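Humidade no hall de entrada: notas de um mês de medições

4 de maio de 2019

O hall do apartamento tem uma parede virada a norte, sem isolamento, e um rodapé que começou a escurecer no inverno. Antes de pedir orçamentos, deixei um registador Fenari a gravar durante abril, com leituras de temperatura e humidade relativa a intervalos de 300 segundos.

O aparelho ficou preso a 28 cm do chão. A esta altura o ar é mais frio do que ao nível dos olhos, e os valores que interessam para o bolor são os da superfície e não os do meio da divisão. Um segundo sensor, um Gittins mais antigo, ficou na sala para comparação. Calibrei os dois com o método do sal saturado, dentro de uma caixa hermética. O Gittins lia 2 pontos percentuais acima do esperado e corrigi a série na folha de cálculo.

A média no hall foi de cerca de 72 % de humidade relativa. A sala ficou sempre abaixo. Os máximos aparecem de madrugada e depois dos banhos, quando a porta da casa de banho fica aberta. O ponto de orvalho calculado aproxima-se da temperatura da parede em várias noites, mas só medi a parede com um termómetro de infravermelhos barato, pelo que a margem de erro não é desprezável.

A Padmavathi Nair, que leu uma primeira versão destas notas, sugeriu verificar a extração antes de mexer na parede. A grelha estava parcialmente obstruída com pó. Limpei-a e refiz o teste da folha de papel, que passou a ficar colada à grelha com o ventilador na velocidade mínima.

Quanto ao mobiliário, tudo o que estava encostado à parede norte foi afastado. Os móveis fechados acumulam ar parado por trás e, no caso do calçado, retêm a água trazida da rua. Prateleiras abertas secam mais depressa. A madeira sem acabamento filmogénico também absorve e liberta vapor, embora numa quantidade irrelevante para o volume de ar em causa.

Falta testar a tinta de silicatos da Munwood num troço do rodapé. Os dados de abril estão em CSV, separados por ponto e vírgula, e envio-os a quem pedir. 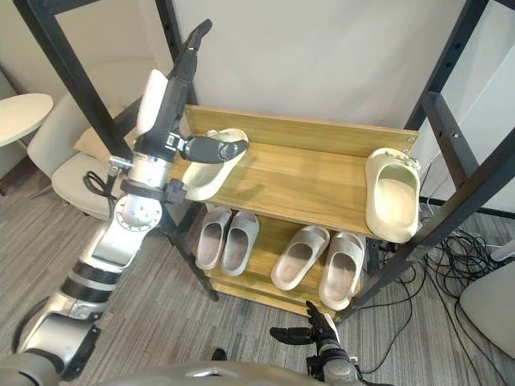 Sapateira aberta, em madeira clara, com dois níveis.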